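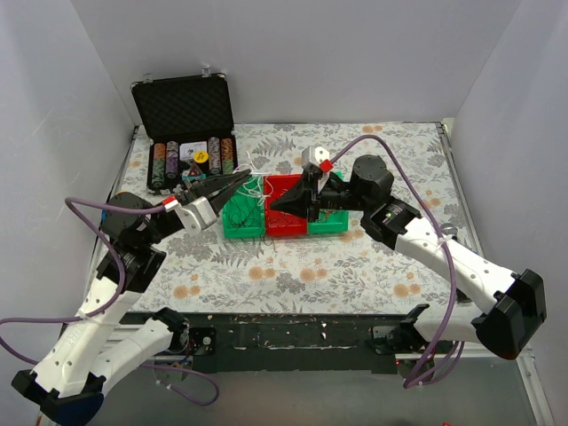
Setting the workspace limits in Mevell

Two arms over one table need a shared boundary before you run the planner.

1. Open Scene and add the enclosure walls as flat planes.
2. Add the table rails as boxes, padded by 25 mm.
3. Set the minimum gap between the arms. Start wide – you can shrink it later.
4. Add the cables as attached volumes, or the planner will ignore them.
5. Run Check Paths with 1,000 samples and fix any pose marked red.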